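Tagle Store Supply » Front of Store » Baskets and Carts » Hand Baskets

Rutano Hand Basket, Blue, Metal Handle
Item 852
Sold in packs of 2. $38 per pack.
In stock, ships from Wilton

Page updated 3/7/22

The hand basket is the least glamorous thing in a store and the one every customer touches, drops, sits a toddler in and leaves in the freezer aisle. We have sold a good many kinds over the years, including a collapsible one we would rather not discuss. The Rutano is the one we keep reordering. It's molded blue plastic with slotted sides and a metal handle, and it does what a basket did when your grandmother had one, in a louder color.

It suits convenience stores, snack and drink aisles, pharmacies, pet shops and any other place where people come in for one thing and are found ten minutes later holding six. If your shoppers buy by the sack of dog food, look at our carts and spare everyone's elbows. 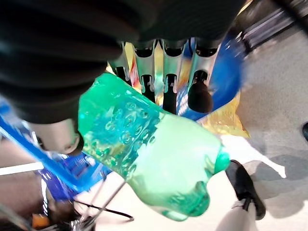 Will a tall bottle fit in the basket?
Most soda bottles go in lying down or leaning in a corner. A very tall one may stick up past the rim, and the handle will still lift over it if you lean the bottle toward the short side.

More questions of this sort are at the bottom of the page, where they have been sorted by how often we get them.

What you get

Two baskets, nested, with handles attached. They arrive in a plain carton with one sheet of paper that tells you which way is up. There is no assembly and no app.

The handles come folded flat. The first time you raise one it will feel stiff. Work it up and down a few times before you put the basket out, or your first customer of the day will do it for you and make a face.

What we like

The slots let you see what's in there from the side, which is handy at the register and handier when someone has abandoned a full basket behind the greeting cards. They also let crumbs, onion skin and the contents of the occasional burst juice box find their way to the floor, where you have a mop.
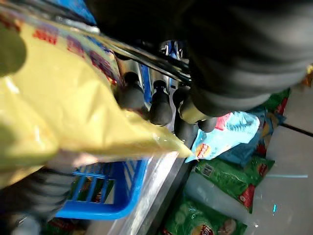
5 minute read

Chip bags deserve a word, as they are the natural enemy of the hand basket. They weigh nothing and take up all the room. A basket with high, tight sides looks full after a few big bags, and a shopper whose basket looks full heads for the register. The Rutano has enough depth for the bags to stand up and lean on each other, which leaves some floor for the heavy items, which is where your margin probably is.

Tell new staff to bag the drinks first anyway. They won't listen, and you'll hear the crunch.

What we like less

It's blue. We have asked for other colors and been told they are under review, a phrase that has been in use at Nukotus, the distributor, for as long as we've had their phone number. If your store is done up in warm tones and reclaimed wood, the basket will be the first thing anyone sees. One customer of ours, Leonora Bautista, solved this by painting a shelf to match the baskets, and then a second shelf, and was getting quotes for the awning when we last spoke.

The metal handle is also not quiet. Let go of it over a full basket and it drops on the rim with a clack you'll know from across the store. Some owners find this useful.
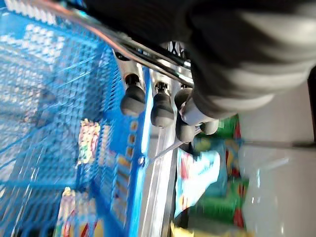

The other complaint we hear is about stacking. The baskets nest well when the handles are all down on the same side, and badly when they aren't. Customers returning a basket will put the handle wherever they please. Somebody on your team will have to straighten the pile a few times a day, and that job should rotate, or the person doing it will start having opinions about people.

Keep the pile to waist height. Higher ones lean. If you have room for only one stack, put it a few steps inside the door and not right at it. People coming through a door are busy with the door. We also suggest a second, shorter stack near the drinks, where shoppers with both arms full tend to rethink their plans.

Cleaning

Warm water, dish soap, soft brush. Get into the slots, where the gum lives. Rinse and let the baskets drain upside down before you nest them, or they'll grip each other like old friends at an airport. Price stickers come off with cooking oil and a thumbnail. Skip the scouring pads; they scuff the plastic and the scuffs collect dirt.

Wipe the handle dry at the end. Weidong Deng in our service department asks us to repeat this one, and he has asked in capital letters.

Printing your name on the rim
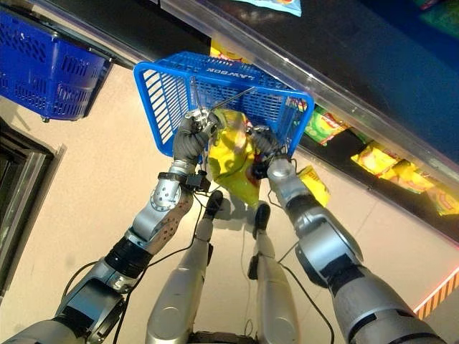 Store owners ask for printing for a simple reason: baskets walk. They turn up at bus stops, in dorm rooms and, once, at our own company picnic with somebody's potato salad in them. A name on the rim won't stop that, though it does make the potato salad awkward. Short names in capitals work best, like the white LAWSON on the blue rim, because the rim is narrow and long names have to shrink to fit. "Pavithra Shenoy's Corner Market and Fine Imported Teas" was a lovely name and we did talk her down to "SHENOY'S."

We print in white only. The minimum run is 1,000 baskets, a number set by the print shop and unmoved by charm. Send your artwork as a clean black file and we'll mail back a proof. Check the spelling. Then have someone who doesn't work for you check the spelling. Orders for the spring run close in April.

Ordering

Unprinted packs can go in the cart like anything else we sell. For printed runs, write to Felicidad Maglaya on the Front of Store desk and give her your store name, a delivery address and whether you have a loading dock. A strip of curb next to a hydrant is not a loading dock.

Returns are fine on unused packs in the original carton. Printed baskets can't come back, for reasons we hope are clear.

More questions

Does it come with wheels?
It doesn't. Baskets with wheels are on the Carts page, with a note about ankles.

Can I buy just the handle?
Yes, from the Spare Parts page. Order by item number and tell us it's the blue one, even though they're all the blue one.

Will it nest with the baskets I already have?
Probably not, unless those are Rutanos too. Send us the inside and outside length of one of yours and we'll compare.

Can I use it for displays?
Plenty of people do. Iason Zervas at our Wilton counter keeps one by the till full of marked-down batteries, and customers keep carrying it off to shop with. Put a sign on it.

You may also need: basket stand, rim cleaning brush, floor sign "PLEASE RETURN BASKETS," floor sign "PLEASE RETURN BASKETS" (large)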